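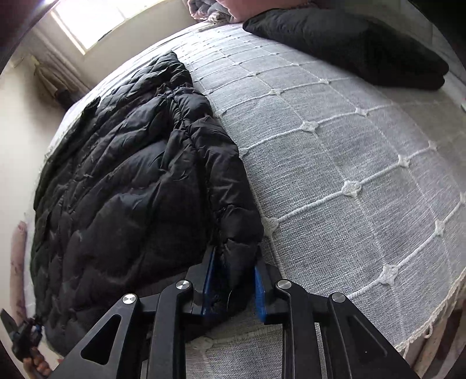

Como é que se dobra um casaco acolchoado sem o estragar?

Aberto em cima da cama, com as mangas para dentro e sem o esmagar até parecer um passaporte.

Levei anos a chegar a esta técnica, que não é minha. É do Arne Heitmann, meu vizinho de cima, alemão de nascimento e dobrador por convicção. Em janeiro viu-me no elevador com o casaco preto enfiado à força num saco de supermercado e teve a delicadeza de só suspirar entre o segundo piso e o quarto.

O casaco é um Prasine, modelo de há vários invernos, comprado em saldo por 65 euros. Preto, claro. Tenho a teoria de que toda a gente nesta cidade tem o mesmo casaco e que, nos bengaleiros dos restaurantes, eles vão rodando entre nós. O meu pode já ser o terceiro.

O problema dos acolchoados é a manga. O corpo ainda se deixa convencer: estica-se, alisa-se a bainha, passa-se a mão pelos gomos para deitar o ar fora. A manga tem opiniões. Dobra-se uma para o meio, vai-se tratar da outra, e a primeira já voltou ao sítio com a calma de quem conhece os seus direitos. 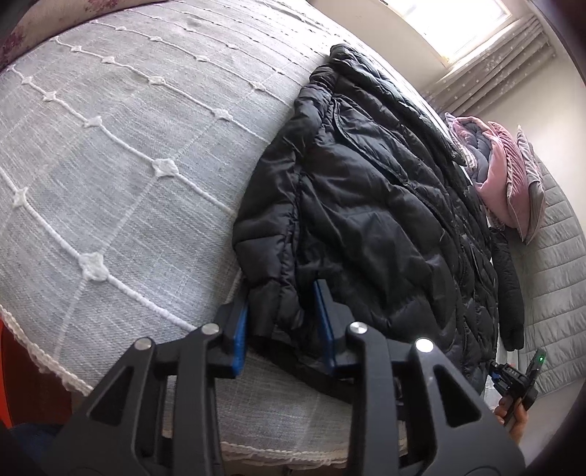 Clube da Roupa Arrumada · Secção de Inverno

A colcha merece um parágrafo. É clara, cheia de cordõezinhos brancos em relevo e de tufos nos cruzamentos, com uma borda recortada que cai para o lado da cama. Herdei-a de uma tia que a achava demasiado boa para se usar, e por isso passou décadas numa arca. Agora serve-me de mesa de dobragem. A tia não ia gostar, mas a quadrícula dá um jeitão para alinhar a bainha.

Depois das mangas, fecha-se o fecho até cima (eu esqueço-me sempre e tenho de recomeçar), mete-se o capuz ou a gola para dentro, conforme o modelo, e dobra-se ao meio, de baixo para cima. Quem quiser enrolar, enrole. Os sacos de vácuo da Hovomine, que me custaram mais do que gosto de admitir, ficam para os edredões. Experimentei um no casaco e ele saiu de lá em abril com ar de alface velha.

Falta descobrir onde se guarda. O armário está cheio, a arca continua a cheirar à tia e debaixo da cama vivem os sapatos. Por agora vai para cima do roupeiro, até à próxima frente fria.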